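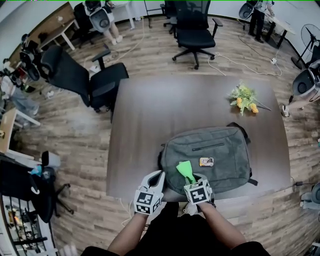 Nollangate Community Help > Teaching by hand > Grippers and headsets

Recordings look fine to me but the arm dithers when it reaches for thin things

Posted by Mahsa Pakzad

Hello all, and sorry in advance for the length of this. I joined our little teaching group in September and I'm still finding my feet, so please be gentle if I've missed something obvious!

We teach with the hand-held grippers, one in each hand, the sort with the marker cube near the base, and a camera worn on the head. You do the job yourself at a table, the recording goes into Flimero overnight, and the arm has a go at it afterwards. My task is clearing a table of mixed things. At the moment that's a grey backpack lying flat, a phone that sits on top of the backpack, a bunch of artificial flowers with orange blooms and a long stem, and a bright green thing like a spatula with a flat blade.

The backpack it has learnt surprisingly well. The spatula is where it all goes to pot. I pick it up in the right gripper and hold it with the blade pointing up and away from me, and in playback that looks lovely. When the arm tries, it gets to within a hand's width, stops, goes left a bit, goes right a bit, and sometimes gives up and has another go at the backpack (which it does like). The flowers are nearly as bad, and it seems to depend which end it goes for.

I've done 900 takes of this one task, and Flimero says it has thrown out about 100 of them with "marker lost", which I took to be normal. Should I just do more? A colleague thinks so, but my wrists would love a second opinion. I should add that there are several of us recording in the same room at once, each at our own table or desk, in case that matters.

rostami_bench

More takes. We had the same with teaspoons and it went away once we got past 2,075. Boring but true. Also put the fans off if you've got any, ours used to make the leaves on the fake plants move.

Edadetti

Welcome, Mahsa! Please don't do another thousand just yet, your wrists are right to complain. I've been teaching this way for a good while now and I made the very same mess with a fish slice, so let me tell you what I'd look at, in the order I'd look at it.

Start with the "marker lost" ones. Don't treat them as rubbish, open a handful and see where in the movement they fail. My guess is that it's when you turn your wrist to bring the blade up. If the cube rolls round so that your forearm or the gripper itself hides it from the head camera, the software loses track of where your hand is, and the takes that scrape through will have a little jump in them at that same moment. You won't notice it in playback at normal speed. Slow it right down and watch the path of the gripper tip, and if there's a kink just before the fingers close, you've found your dithering.

Then have a think about how you approach. When I watched my own takes back I was grabbing the handle from the left one time, from above the next, and by the blade when I was tired (I do most of mine after four in the afternoon, so I was often tired). The arm had learnt a sort of average of all of them, and the average of two good grips was thin air. I picked one way in, from above, a little way down the handle, and I stuck to it. I still moved the slice about the table between takes and turned it to face different ways, and you do want that. Keep the table varied and your hand steady in its habits, if that makes sense.

The flowers sound like the same trouble to me. Choose the stem and always go for the stem. Going for the blooms or the leaves gives you something different to squeeze every time.

Slow down for the last few inches as well, and pause for a breath once the fingers have closed, before you lift. I used to snatch, and it copied the snatching beautifully.

I did 34 fresh takes like this and trained on those alone, just to see, and it was already better than my big pile. I added the good old ones back in afterwards.

As for sharing the room, we do too, and it's never bothered ours, though do check that no two pairs of grippers have been given the same marker set. That happened to us after a tidy-up and we lost a whole morning to it.

Mahsa Pakzad

Oh, thank you both so much! I've slowed down six of the lost ones over a cup of tea and every one of them goes just as I turn my wrist, so I feel rather silly and very relieved. I'm going to redo the spatula from above and leave the flowers until I've got that right. Edadetti, when you pause after closing, do you hold the other gripper still too, or can it be getting on with something?

Edadetti

Hold it still to begin with. Mine wandered off towards the next object and the arm took that as part of the pick. Once the spatula's reliable you can let the left hand get on with the phone.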